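Clubs Reviews Kit list Competition Forum Contact

Reviews > Student projects > Competition kit > Toilet brushes

Last updated: May 22, 2024

The Zumley long-handled toilet brush, reviewed by a robotics club

Our club has entered the Clenarell household chores competition, in which a humanoid has to do the jobs its builders avoid at home. We drew the bathroom. Ottó Bodnár said this was character-building, and then put himself down for the software.

Any brush may be used as long as it's sold for people, so we bought three. The Corik has a handle like a knitting needle and turned in the gripper whenever the bristles met anything firm. The Boros is a lovely object with a ribbed grip, all of it in the wrong place for us. That left the Zumley, which cost the least and looks it.

It has now done 36 practice runs. The handle is plain and just thick enough, and the fingers close on it without much persuasion. The head is round, so it doesn't matter which way up the robot picks it up, and that saved Nermina Dervishi a week of work on wrist angles that she'd already told her parents about.

Reach is the other thing. Our robot isn't keen on bending, and with the Zumley it can stand next to the bowl and get the head in without leaning over like somebody who's lost an earring. 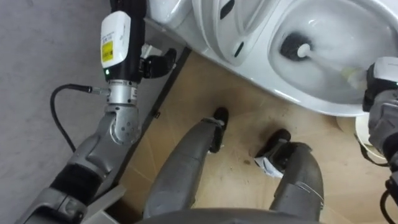
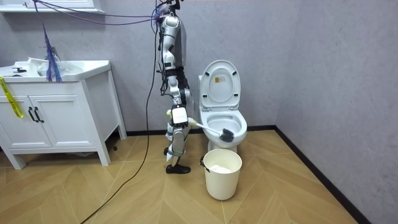 Does the brush need to be altered to suit a gripper?

We use ours as it came out of the packet. A turn of rubber tape on the handle helped the Corik a bit, but check your rules first, as some competitions count tape as a modification.

Now the grumbles. The bristles are stiff, and if the arm comes in too fast they push back hard enough to upset the balance controller. We cut the approach speed to 60 per cent of what we'd planned and had far fewer wobbles. A full run takes longer as a result, and we'd been proud of our time.

The holder is hopeless. It weighs nothing, so the brush comes up with the holder still attached, like a boot stuck in mud. Scoring is out of 100 and you lose points for dropping things, so we start with the brush already in hand and accept the smaller penalty.

I'd also like a hole at the end of the handle for hanging it up. Ours lives in the club cupboard on top of the spare batteries, and Ottó has complained twice.

Four stars. We've ordered another for August.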